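Notebook, Kneath room, garment folding
June, entry starts 9:40

Carrying on from the Gelton entry. Purpose today is to settle the fold order for short-sleeved T-shirts and decide whether the bed is a usable surface or whether everything moves to the table. Prirer want the fold sheet in one page, so anything that needs a paragraph to explain is out.

Surface. Bed, with the light blue bedspread left on. Bedspread smoothed by hand from the headboard end before the first garment. The mattress gives under pressure, so a crease pressed with the palm is softer than the same crease pressed on the table. For T-shirts this does not matter much. For shirts with collars it does, and those stay on the table as decided at Gelton.

The white scrollwork on the bedspread is useful. The motifs repeat, so a hem can be lined up by eye against a row of them without laying down tape. Tape was tried last month and lifted the nap on a fleece. Not repeating that.

Layout rule, as it now stands:

Neckline left, hem right, for a right-handed folder standing at the side of the bed. Print side up for the check, print side down for the fold. Sleeves are not touched until the body is flat. Smooth from the center of the chest outward. If the hem curls, turn the curl under and leave it alone; pulling at it stretches the side seam and the rectangle comes out skewed.

Target is a folded rectangle 5 inches deep that stands on its long edge in the drawer. The drawer front at Futbridge is the constraint. Anything deeper catches on the rail.

10:15. Yellow T-shirt with the hand print, "Remember" under it. Used as the reference piece because the print gives a clear center line.

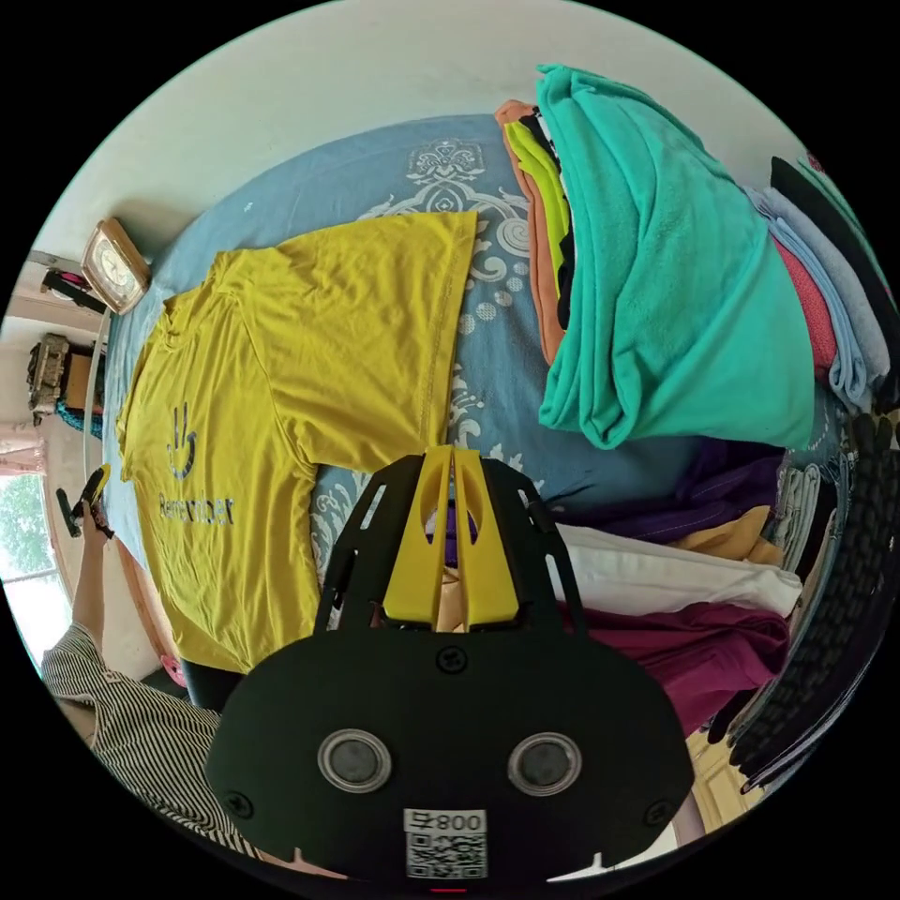

Yellow T-shirt, print side up, sleeves not yet squared. Folded pile on the right half of the bed.

Sleeves are the point of this one. One is up and the other is down toward the lower left, and a body fold made over sleeves lying like that leaves a lump on one side. Both need to be brought out level with the shoulder seam first. Adding this to the sheet as its own line, ahead of turning the shirt over. The earlier draft had it in the same line as the smoothing and it kept being skipped.

Fold order from there:

a. Square both sleeves.
b. Turn print side down, same orientation.
c. Near side in to the center line, sleeve folded back on itself so the cuff does not cross the fold.
d. Far side the same. The two edges meet; they do not overlap.
e. Hem up to just short of the neckline. Leave a finger width.
f. Fold in half, then again if the depth is still over.

The finger width in (e) takes up the thickness of the collar rib. Without it the top layer creeps and the rectangle opens when stood up. Checked on 2 shirts of different weights, same result.

Pile. The folded stack is on the same bed as the work surface and it is too tall. Teal fleece is draped over the top, with orange, lime green and black edges showing beneath and beside it. Purple, tan, white and maroon are stacked lower down toward the near corner. A white-and-gray piece is poking out between the purple and the tan. That one should come out and be refolded; pushing it back in with the fingers only moves the bulge to the other side.

Problems with the tall pile:

It leans. On a mattress, leaning on the bed edge to reach across tips it further.
It cannot be sorted without being taken down, so the fleece ends up being lifted off every time.
Soft and bulky pieces mixed with thin ones give no flat face to stack against.

Proposed: split by thickness before folding. Fleece and knits go to the chair. Thin cotton stays on the bed, low stacks only, moved to the drawer as soon as a stack is level with the hand laid on edge. Color order is not needed. It was in the Gelton draft for appearance and costs time.

The clock on the headboard was left where it is. It is convenient for the timings and does not get in the way of the bedspread.

11:20. Timings. Mean for a single T-shirt from flat to finished is 55 seconds with the sleeve step as its own line. Turning the shirt over is the slow part. The folding in half is quick and there is nothing to gain there.

Tried folding print side up throughout to avoid the turn. It saves the turn but the print ends up inside the fold, and in the drawer the plain back shows. Dropped.

Stock note: the Futbridge inventory stands at 1,725 garments across all types, T-shirts the largest group. The split by thickness should be done there at intake, before anything reaches a bed or table. Sheet wording to be agreed with them.

To do:
Rewrite the sheet with the sleeve line separate.
Take the tall pile down and refold the white-and-gray piece.
Repeat on a long-sleeved shirt. Expect step (c) to need a second turn of the sleeve.
Measure the Kneath drawer. The Futbridge depth has been assumed for both and that has not been checked.

Stopped 12:05. Bedspread left on for the afternoon.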